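Re: [cell-upkeep] Right arm drifting after base re-seat, table cell

Posted to the list, January 2024

> We have the same two-arm table layout as the Skallholm cell and are
> getting a slow error on the right side. Left arm repeats fine. The right
> one comes down short of the target after a long session and is good
> again after homing. We re-seated the base plate in September and torqued
> it to the value on the sheet. Before we swap a joint, can somebody who
> keeps one of these running say what they check, in what order, and how
> the cables are dressed? Pictures of the cell in use would help more than
> the drawing. Our drawing is two revisions old.

Don't swap the joint yet. A fault that clears on homing can come from the joint, but on our cell it has come from the cable and from the frame more often.

Our order is as follows.

1. Frame first. Power off, arms parked. Put a hand on the base plate and push toward the table, then away from it. If the plate is tight and the rail under it moves, the torque on the plate bolts tells you nothing. Check the rail joints and the diagonal braces at the near corners. Ours loosened at one brace and the only symptom was at the gripper on the far end of the reach.

2. Cable slack. Run the arm by hand through the longest reach you use, then fold it all the way back. The loop at the wrist has to stay a loop in both positions. If it goes straight at full reach, it is pulling on the wrist, and the pull gets worse as the ties creep over a session. We cut the ties, set the arm at full reach, and dress the cable there. Do not dress it with the arm parked.

3. Connectors. Unplug, look, plug back in. Inmont sells a locking clip that fits ours. The part number I have is 1418, but check it against your connector before ordering.

4. Homing. Home with the gripper empty. Home twice and compare. If the two disagree, go back to step 1.

5. Fingers. Check that both tips close at the same height. A finger that has slipped in its mount looks the same in the logs as an arm error.

6. Only then the joint.

For the test load we run table setting. It uses both arms, the reach is long, and the objects stay the same from one session to the next: tray, plate, bowl, mug, cutlery. A session is 70 cycles. We log the right gripper height over the plate every 10 cycles. If the log is flat to the end, the arm goes back on the schedule.

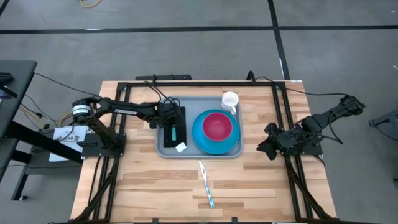
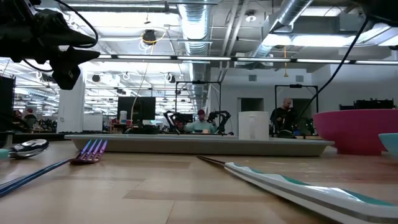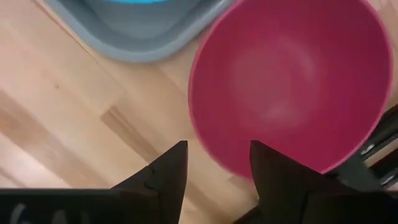
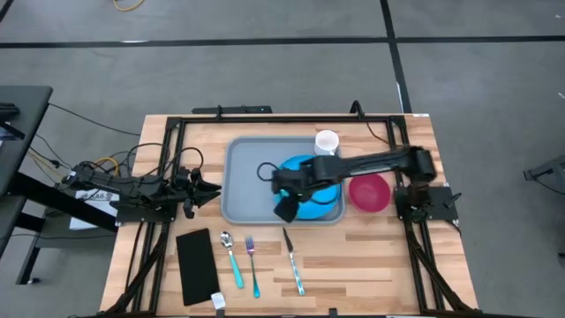 Table cell with the tray and bowl test set. The first and last views show both arms and their base mounts.

For the cable dressing, use the last view. The right arm is reaching across the bowl with its gripper down over the plate, and the thin cable at the gripper still has a loop in it. Compare the first view, where the same arm is folded back over the table and the cable hangs below the section that sticks out past the edge. Both are acceptable to us. What you want to avoid is a loop that can drop low enough to catch the rim of a mug or a bowl. We had that fault on the older Zoka cell. It gave a height error with no pattern to it, and the joint was replaced before the cable was looked at. The old joint tested good.

The third view, from the wrist camera, is the one to use for step 5. Both tips should come up to the same height in the picture. Save one of these after every finger change and compare against it. A blurred or shifted view with good finger height usually means the camera bracket and should be fixed before any more data is kept.

On the torque value: the sheet gives one number for the base plate and doesn't say whether the threads are dry. Ours are dry. If yours had thread locker put on in September, the same setting on the wrench gives a different clamp load. Pull one bolt and look before you go by the sheet.

Two more items that are not on the sheet. Mark the base plate and the rail with a paint pen across the joint, so a shift shows without a gauge. And leave the arm powered and still for 16 minutes before the first homing of the day. We see a small change in the right shoulder between cold and warm, and homing cold puts that change into everything after it. I don't know if yours does the same. The Lindholm cell doesn't, with what should be the same arm.

If the log still slopes after all of that, post the height log and the two homing results and I will compare them with ours. Please send the numbers as text. The list strips spreadsheets.

-- 
Cell maintenance, Skallholm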